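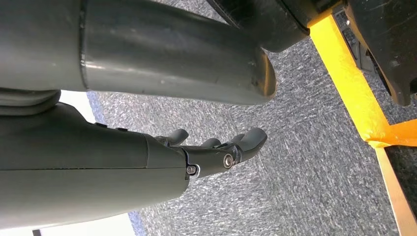
Rules for the Room: What I Learned Writing a Floor Policy for Robots With Hands

3 March 2021

I have a confession to make before we get going. I like rules. I read the card in the seat pocket on airplanes, and I read the back of the ticket at the parking garage. So when Wakthorpe, the shared workshop where I rent a desk and spend far too much of my week, needed somebody to rewrite its robot floor policy, I had my hand up before the question was finished.

The old policy was a single page. It said to wear safety glasses, keep your sleeves buttoned and "use common sense around moving equipment." That page had done fine for years, back when the moving equipment was two bench arms that mostly picked up blocks. Then people started bringing in machines with fingers and putting them to work close to the floor, near other equipment and near hoses and pipes and everything else that lives at ankle height. Common sense got stretched pretty thin!

The new policy runs to 79 rules. Before you groan, I started with 142. Getting it down took me most of last summer (I began in June with a highlighter and a lot of optimism), and I want to tell you what stayed in, what got thrown out, and which ones people still argue with me about at the coffee machine.

Start with the floor

My first draft opened with emergency stops, like every other safety document I've ever read. The final one opens with the floor, and I'd fight for that order.

If you work with robot arms on a bench, you've got a nice flat surface at a nice height and you can see all of it. On the floor you've got edges. You've got carpet meeting something smooth, and a fingertip that brushes along happily on one surface may catch on the other. So rule one says you walk the whole area the hand can reach, on foot, looking down, before the power goes on. Rule two says you get down on your knees and look again from there. People complain about rule two. They complain about their knees, mostly, and I've since bought a gardening pad for anyone who wants to borrow it.

The floor section also covers cables, dropped screws, drinks (no), and the strips where one floor covering stops and another begins. If a task crosses one of those strips, it gets its own slow run first. I took that one from Szénási, a little repair outfit across the yard from us that has been putting arms in awkward corners much longer than we have. Their whole rule book is handwritten and pinned to a door. It's the best one I've read.

The 90 rule and the slow run

Everybody asks about the numbers, so let me give you the two that matter.

A slow run is the first pass through any new motion, done at the lowest speed the controller will allow, with one person on the stop button and doing nothing else. No phone, no laptop, no chatting. You stay on slow runs until the motion has gone cleanly for 90 seconds straight. Any touch you didn't plan, even a gentle one, and the clock goes back to zero.

Why 90? Well, Rareo, which makes the training course our members take, uses a full five minutes, and folks were so bored by the end that they'd quit watching. I tried shorter and shorter times until people stayed awake. That's the science, I'm afraid. If you run a bigger shop you should probably do better than me.

The other number is 100. That's millimeters, and it's how much space we want between the hand and any other machine's housing while the hand is traveling from place to place. Once it's working on something it can go in closer, naturally, or it would never get anything done. But traveling is when people's attention wanders, and a forearm is easy to forget about. Everyone watches the fingers. I've stood there myself, staring at three fingertips like they were the last minute of a ball game, while the elbow drifted toward a shelf.

Which brings me to my favorite rule in the whole thing, number 14: somebody watches the forearm. You can be that somebody and hold the stop button too. You can't be that somebody and drive.

Screws, seams and covers

This is the section I expected people to skip, and it has turned out to be the one they use most. A robot hand has a lot of small fasteners and a lot of joints, and they all take a beating when the work involves poking around near the ground. We ask for a look at every visible screw head before a session and another after. You're looking for one that stands proud of its plate, or one that wasn't there yesterday — or was there yesterday and isn't now.

Same goes for the seams in the covers. Run a light along them with the power off. Carpet fiber gets into gaps, and I've picked enough fuzz out of finger joints to knit a scarf. Tape over a gap is fine for one day, with the date written on the tape. After that the hand comes off and goes to the repair bench.

I lost a long argument about gloves on robot hands, by the way. I wanted a rule against them. The compromise says that covers are allowed if you can still see every knuckle screw, and I've made my peace with it.

Paint, tape and the color question

Lots of shops mark off machines and walkways with bright colors, and I'm all for it. My only gripe is that colors get used for too many things at once. At Jemanik, where I went to compare notes, yellow meant a walkway in one room and a machine border in the next. Their people knew the difference. I did not, and I spent a good part of my visit standing in the wrong place.

So our policy says a color has one meaning in one building, and that meaning goes on a sign by the entrance. If a machine arrives with its own painted frame that doesn't match our scheme, we leave the paint alone and put a label on it. Then we mention it out loud to whoever's working beside it. Old-fashioned, but it works.

The rules I threw away

Sixty-three of them went, and I don't miss many. I'd written a rule about which direction to coil an extension cord. I'd written one about music. I had four separate rules about tidying that all said "tidy up."

The hardest cut was a long section on naming tasks, so that "grab the pipe" would always mean the same motion. I still like the idea. But people would read it, nod, and go right back to saying "do the thing again," and a rule that gets ignored every day makes the rules around it look optional. I moved it to a poster. The poster is pretty popular.

Stealing this for your own shop

Please do! Change the numbers to suit your machines, and check whatever law and insurance you have to live with, which I can't do for you. I'd ask you to keep the order, though: floor first, then speed, then hardware, then signs. And read the draft aloud beside a running robot. I found nine rules that way that nobody could have followed without a third arm.

The next revision is due in June. I've already got a folder of complaints for it, most of them about rule two.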